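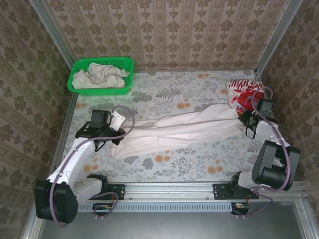
Incidencia 585: doblado de paños con dos brazos, resultado irregular
Producto: célula de sobremesa Hemberg, software de tareas Warkura
Prioridad: media
Estado: abierta, pendiente de respuesta del proveedor

Descripción del problema
La tarea consiste en sacar un paño de la cesta, extenderlo, doblarlo en cuatro y dejarlo a un lado. Es el mismo trabajo que se hace a mano en la lavandería de Lovano, y la pregunta del cliente es si puede dejarse en manos de la máquina durante un turno. Con paños pequeños el ciclo termina casi siempre. Con los blancos grandes se atasca al extender: los dos brazos tiran de la tela, esta queda fruncida a lo largo y el programa la da por plana.

Datos del registro de mayo
Ciclos lanzados: 557
Ciclos detenidos por una persona: más de 60
Paradas por error del propio sistema: 13

El resto figura como «completado», pero esa etiqueta solo indica que el programa llegó al último paso. No mide si el doblado sirve.

Comprobaciones hechas
1. Recalibrados los dos brazos. Sin cambios.
2. Bajada la velocidad de tiro a la mitad. Menos arrugas, pero el ciclo se alarga demasiado.
3. Sustituida la superficie estampada por una lisa de color gris durante una mañana. La detección de esquinas mejoró algo con los paños de color y nada con los blancos. Se volvió a poner la estampada porque la prueba de aceptación se hace con ella.
4. Repetida la prueba con un paño seco y otro algo húmedo. El húmedo se extiende mejor, cosa que no ayuda, porque en Lovano se dobla en seco.
5. Revisado el agarre. El fallo más frecuente es que una pinza coja dos capas juntas en lugar de una esquina.
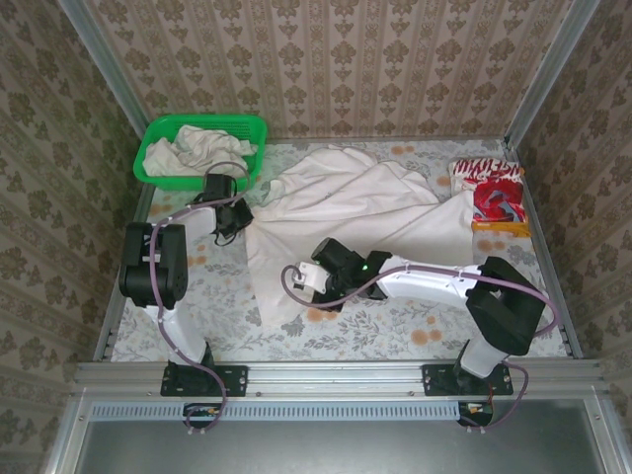

Adjunto 2. Paño blanco sobre la superficie, con la pinza izquierda en una esquina fruncida, junto a la cesta verde.

Respuesta del soporte de Jelínek, 10:40
Proponen cargar el modelo de agarre nuevo y subir el umbral de planitud. Piden los vídeos de las 13 paradas. Enviados.

Nota interna, 16:15
Cargado el modelo nuevo. Distingue mejor una capa de dos. Con el umbral subido, el sistema ya no acepta una tela arrugada, pero vuelve a intentarlo hasta agotar el tiempo. Hay que poner un límite de tres intentos y un aviso al operario.

Valoración provisional para el cliente
Paños pequeños: se puede usar con alguien cerca que atienda los avisos.
Paños grandes: todavía no. Una persona los dobla antes y mejor.
Sábanas: fuera de alcance, no caben en la célula.

Pendiente
Repetir la serie completa con el límite de intentos activado.
Preguntar a Warkura si «completado» puede separarse en dos estados, uno para el final del programa y otro para el doblado correcto.
No cerrar la incidencia hasta tener ambas cosas.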